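Empty bottles, full cupboards: your questions about plastic bottles at home 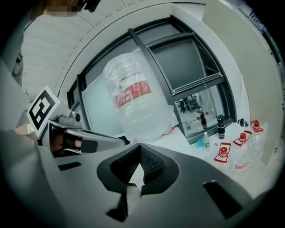
Why do you go on about bottles so much?

Because they take over! I drink a lot of fizzy water, my flat is small, and for years I had a bag of empties behind the kitchen door that fell on me every time I went for the mop. I started Grovau as a page of notes to myself and then people began writing in, mostly about bottles, so bottles it is.

Should I crush them or not?

Depends where they're going. If yours get collected from the kerb, a bit of a squash is usually fine and saves loads of room (do check with your council, they don't all agree). If you're taking them to a machine that pays you back for them, leave them well alone. Ours has to read the code on the label, and a bottle that's all folded up on itself just gets spat out again.

I've already crumpled mine. Can I rescue it?

Often, yes. Put your mouth to the neck and blow, which looks daft but works on most big thin bottles. If it won't budge, pour in some warm tap water (never boiling, the plastic shrinks and then you've really had it), put the cap on, give it a shake and empty it out. The dents don't all go, but it'll stand up.

Do the labels need to come off?

Not for the machine, see above. For anything else I peel mine if they come away easily and leave them if they don't. For sticky glue I use cooking oil and a bit of washing-up powder, left on while the kettle boils.

Cap on or cap off?

On. They're attached on most bottles now anyway. Squeeze the air out first, then screw it down, otherwise it puffs back up overnight and you hear it popping in the dark.

What do you keep them in?

I tried the Brakommont folding crate first and the sides gave way. Now I've got two Nandunell bags on hooks, one for bottles going back and one for everything else, and they've been up since June. No complaints, except that the handles are a bit short if you're tall.

Can I just refill the same bottle?

I do for a day or two, for watering the plants mainly. Once it's gone soft and creased I stop drinking from it, as the creases are a pain to clean and it's a faff to hold. A big one that's lost its shape folds in the middle as soon as you pour, and then you've got water all over the worktop.

Any use for the knackered ones?

Cut the bottom off and you've a decent cover for seedlings. I did 58 of them one spring for the allotment on Kongkaew Lane and they lasted until the slugs found the gap round the edge. The top half makes a funnel too. Mind the cut edges, and put a strip of tape round them if children are helping.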